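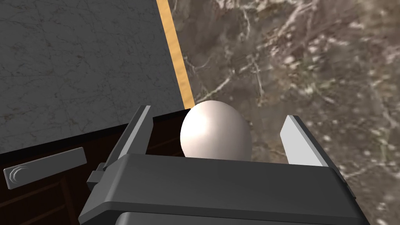 Listener Panel: come and help us choose the music!

Kakach Radio is putting together a new listener panel and we'd love you to be on it. We want 200 people who have us on in the kitchen, the van, the shop or the shed, and who have opinions about what they hear. You don't need to know anything about how radio works. If you've ever turned us up for one song and switched us off for the next, you're exactly who we're after.

What you'd be doing

Once a month we'll send you a link to a set of short song clips. Have a listen, tell us which ones you love, which ones you're tired of and which ones you've never heard before, and add a comment if you feel like it (we read them all, even the long ones). You can do it on a phone, and you can stop halfway and come back later.

Twice during the year we'll also invite panel members to an evening at our studios on Alaoui Street, where the daytime team will play you new features and competition ideas before they go on air. The mystery voice game on the breakfast show is first on the list for a rethink, so bring ideas. Tea, cake and a look round the studios included. The evenings are optional, and you're still a full member if you only do the online part.
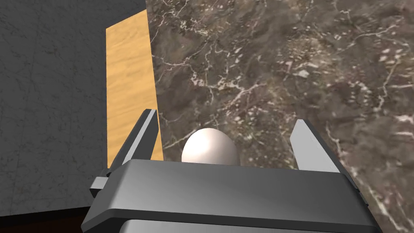 Who can join

Anyone aged 18 or over who listens at least 2 days a week. We're especially short of night-shift workers, people under 25 and anyone who listens mostly at weekends, so please pass this on if that sounds like someone you know. Staff of the station and their households can't take part, sorry!

What you get

Everyone who completes the clips goes into that month's draw for 5 pairs of tickets to a show at the Metine Theatre. Panel members also get first go at requests on the Friday-free, advert-free Vimerent Hour, our all-request show.

How to apply

Write to the Listener Panel at the studio address, or pick up a form at reception. Give us your name, your age, when you usually listen and one song you'd happily never hear again. Forms need to reach us by 18 February 2024. The panel runs until the end of September.

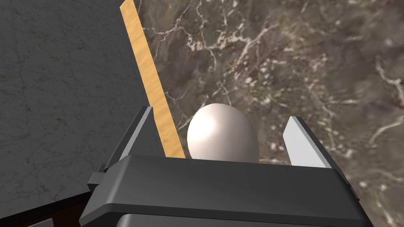

Houda Bennani
Listener Panel Organiser, Kakach Radio

Questions before you apply? Leave a message for me at reception and I'll ring you back.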